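To: Jurance users list
Date: 7 September 2020
Subject: Re: Moving old sample lists into Jurance 2

Hello all,

Thank you for the many answers to my first mail. I write again with what I learned, maybe it saves time for somebody.

We had 3,883 records in the old Goltari spreadsheet, collected over seven years. The import stopped at line 879 every time. The reason was very simple: in that line the date was typed with dots, and Jurance accepts only slashes. After I changed the column format for the whole sheet, the import went through in one run.

My second problem was the location field. In our old list one person wrote "tray, back row" and another wrote "back/tray", so the search found only half of them. I now use one short code for each holder and one for each compartment in it.
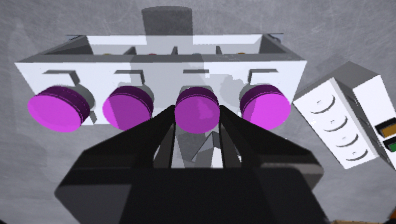 Pomare office wrote:
> We did the same last November, but we kept the old words in the
> notes field. I would advise this. People at the bench still
> remember the old names and they search for them. Also, please do
> not use spaces in the codes. The label printer cuts the code
> at the first space.

This is good advice and I followed it. The old words are now in the notes, and I replaced all spaces with a hyphen - the labels come out complete.

One question is still open for me. When a record has two locations, the Endville branch makes two records, and we make one record with a comma. Both ways work in the search, but in the yearly report the comma version is counted only once. If somebody has a better way, I would be thankful to read it.

For racks on a table I give the table code first and then the rack code. 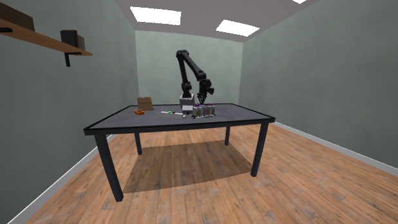
STEPS I USED FOR THE IMPORT

1. Save the old sheet as a copy and work only in the copy.
2. Change all dates to slashes.
3. Put the old location words in the notes field.
4. Fill in the new codes, without spaces.
5. Import first a small part, and check it on the screen before you send the rest.

With kind regards from the records desk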